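Eating Less Meat Without Making It Everyone's Problem

Posted 2020-11-04 in Kitchen Tips

I gave up meat on weeknights in June, mainly to win an argument, and have been cooking my way out of the consequences ever since. What follows is what I'd tell anyone thinking of trying it, including the parts I had to learn by eating them.

Start with dinners you already make. Chili barely notices when the beef leaves, and neither does a curry. Save the seitan roast for a year when you've forgiven yourself for something.

Press your tofu. Wrap it in a clean dish towel, put a heavy pan on top, and go away for half an hour. I own a Barkevo tofu press with springs and a little drip tray, and it does exactly what the pan does while taking up half a shelf.

Cook beans in bulk. A pound of dried chickpeas soaked overnight gives you enough for 4 dinners, or 3 if hummus happens. Freeze them flat in bags with a splash of their cooking water. Salt the soaking water, too – the old warning about tough skins never came true in my pot.

Give fruit its own cutting board. Mine shared with the onions for years, and I can report that garlic melon has no future.

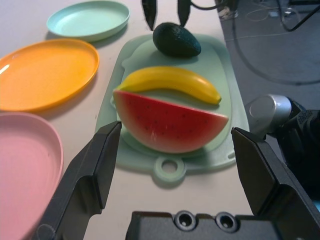
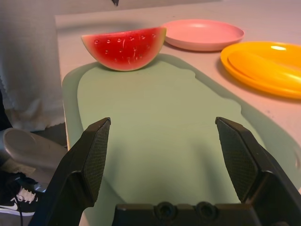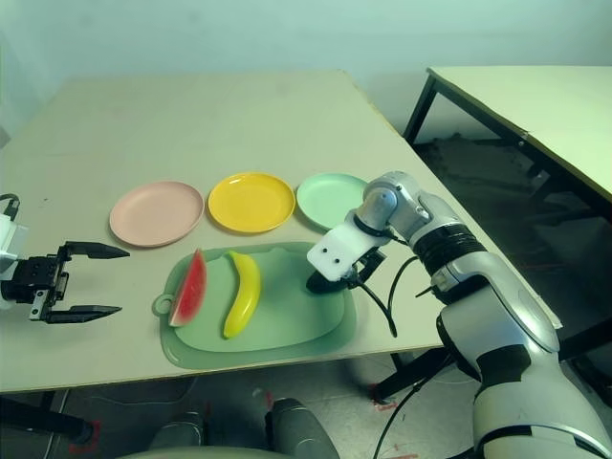
Cutting board on the table, plates within reach.

Brown your mushrooms in a dry pan first and add oil once the water has cooked off. Crowd them and they steam, and you'll be serving gray things to people who were already suspicious.

Keep a jar of something salty. Miso, soy sauce, olives, capers, whatever you like. When a pot of lentils tastes like homework, a spoonful of miso stirred in off the heat usually fixes it. Lemon fixes most of the rest.

Nutritional yeast belongs in a sealed jar, away from the stove. Buy the small one. I bought the big tub from Korholm and expect to leave it to someone in my will.

Don't announce it. I served a mushroom lasagna to 9 relatives and said nothing, and they had seconds. The following week I served it again with a short introduction, and suddenly everybody had eaten a late lunch.

If you take a B12 supplement, put it next to the coffee. Mine lived in a cabinet and so did my good intentions.

Next time: oat milk, and why mine came out like wallpaper paste.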